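From: Ozan Tatlı
To: westside-politics list
Date: Wednesday, August 19, 2026
Subject: Re: [westside-politics] Bezerra's ethics answer, finally?

Lindalva Aguiar wrote:
> I watched the whole Bezerra press event and came away feeling
> better than I have since July. She took questions, she said
> the Lukuvitz money was reviewed by counsel, and she said her
> office would release the letter "when appropriate." Trevetti
> has been running around calling her a crook on the strength
> of one complaint that hasn't even had a hearing. Can we at
> least wait for the facts before we eat our own?

Lindalva, I'll wait for the facts with you, but I'd like to know which ones are coming and when. "When appropriate" is what my landlord says about the boiler.

Go back to what she was asked. The question was whether anyone on her council staff talked to Lukuvitz while the parking contract was out for bid. Her answer was that counsel had reviewed the contributions. Those are two different subjects. A contribution can be perfectly legal and reported on time, and a staffer can still have had lunch with the vendor in the wrong week. She's been in office long enough to hear the difference, and so has the lawyer standing behind her.
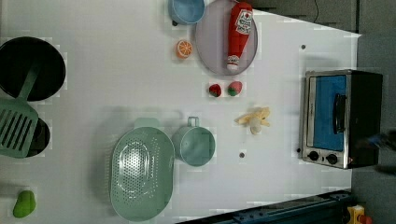 I also don't buy the part about the review. Who did it? If it was the city attorney, there's a record and any of us can ask for it. If it was the campaign's lawyer, then she paid somebody to tell her she was fine. I've read the statement three times and it never says which. The wording is vague enough to drain pasta in, more slots than spatula, like the green one up there lying across the black pot. A plain sentence naming the lawyer and the date of the letter would have ended this, and it would have been shorter than what she put out.

As for Trevetti, you won't catch me defending him. He voted for the same contract. He had 93 days between the vote and the day he discovered his outrage, and those happen to be the days before he filed to run against her. His mailer says she is "under investigation." A complaint has been filed. Anybody with a stamp can file a complaint, and the state office has to open a folder for every one of them. When I asked his campaign what they had besides the complaint, I got a link to donate.

So that's two candidates, and neither has told us anything you could check.
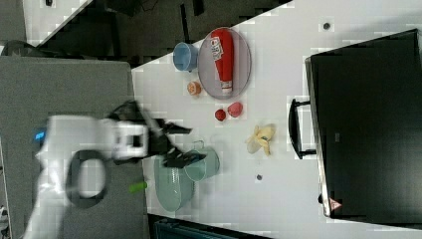

Where I part ways with you is "eat our own." She isn't ours. This list never endorsed anybody in the primary and I was glad of it. If we go easy on her because the other guy is worse, we'll be doing the same thing in two years with somebody we like less, and the people we want to persuade will notice. My sister-in-law votes in every election and already thinks this list is a fan club.

What I'd ask for before the forum:

The counsel letter, with the name on it.

The office calendar for the bid period. It's a public record, and the Prokosari people got one out of the last council member with a one-page request.

From Trevetti, an explanation of his own vote. In writing, please, because his spoken answers change by zip code.

I'll draft the records request this weekend unless somebody has already sent one. If you have, speak up so the clerk doesn't get two. And if the letter turns up and says what she says it says, I'll post it here myself and buy you the coffee. I just wouldn't skip breakfast waiting for it.

One more thing, for whoever keeps changing the subject line: please stop, it breaks the archive.

Ozan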